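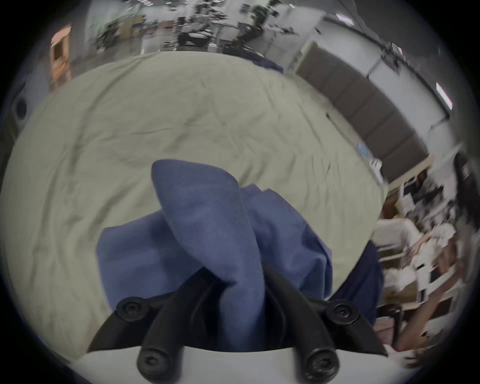

3.2 Materials and wash procedure

All garments were short-sleeved blue T-shirts in a single-jersey knit, bought as one lot from the supplier Neltier and delivered in June. The lot held 111 shirts. Each was weighed on arrival, and any shirt whose mass fell outside the tolerance given in Section 3.1 was set aside and used only for trial washes. Neck labels were left in place because removing them disturbs the seam at the back of the collar, where dye loss is often uneven.

Shirts were washed in the Brirkuva test laundry in loads of 9. Ballast cloth of similar fiber content was added to bring every load to the same dry mass. Two detergents were compared: Sung, a liquid without optical brightener, and Skumari, a powder with brightener and a bleach activator. Dosing followed the package directions for medium soil and soft water. Water hardness was measured at the inlet each morning and did not change enough to call for a correction.

After the final spin the shirts were line dried indoors, out of direct sunlight, and left overnight in the conditioning room. Tumble drying was not used. Earlier work in our group found that abrasion in the drum raises surface fuzz, and fuzz scatters light in a way that a color reading cannot separate from true loss of dye. Figure 3 gives the working surface and the position of a shirt with one sleeve folded back over the body.
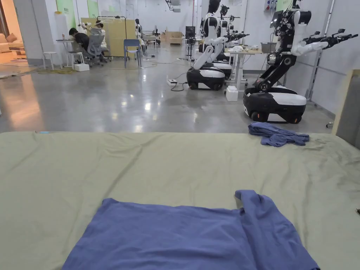
Readings were taken at the chest, the lower back and the upper sleeve. At each site the fabric was folded to four layers so that the backing did not affect the result, and the instrument was lifted and turned a quarter between readings to average out the direction of the knit. The mean of the repeated readings was used as the value for that site. Color difference was calculated against the unwashed value for the same shirt and site, which removes most of the variation within the lot.

Figure 3. Table used for laying out and folding, with a blue T-shirt at the front edge.

3.3 Fading and fold lines

Fading along fold lines was treated separately. A garment stored folded is exposed to light mainly along its outer edges, and repeated folding in the same place adds mechanical wear to that exposure. To keep the two effects apart, half of the shirts were folded the same way after every wash and the other half were rolled. Both groups were kept in closed cartons between cycles. A third set, used as a light control, was folded once and placed on open shelving under store lighting of 4,000 K for the length of the trial.

Fold-line readings were made with the small aperture, centered on the crease by eye. This step was the main source of operator error. Khairul Ngau repeated the full set of crease readings on a later date without access to the first results, and the spread between the two sets is reported with the data in Section 4. Where the two readings for a crease differed by more than the limit of the instrument, the site was measured once more and the median was kept.

Shirts with a visible stain, a pulled thread or a twisted side seam were removed from the fold-line analysis but kept in the whole-garment averages, provided that the fault did not touch a reading site.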